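Search this site
Search
Print this
E-mail this to a friend

Elvira Huamán
March 28, 2018

Day 6 without a car. The bus from Marulanda is 5 minutes late most mornings – still quicker than parking.

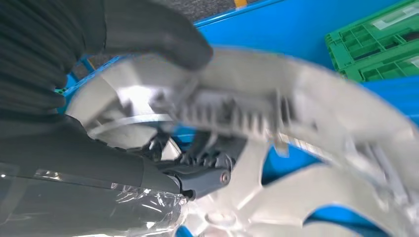

Bus fares next. A weekly ticket beats singles if you travel 5 days. Keep it off the dashboard of your phone case or it fades. Mine now lives under something white and plastic with a rim, a bit like the large part there.

Cycling home tomorrow if it stays dry.

Recent posts
Selling the car
Bus passes compared
Walking to Pinden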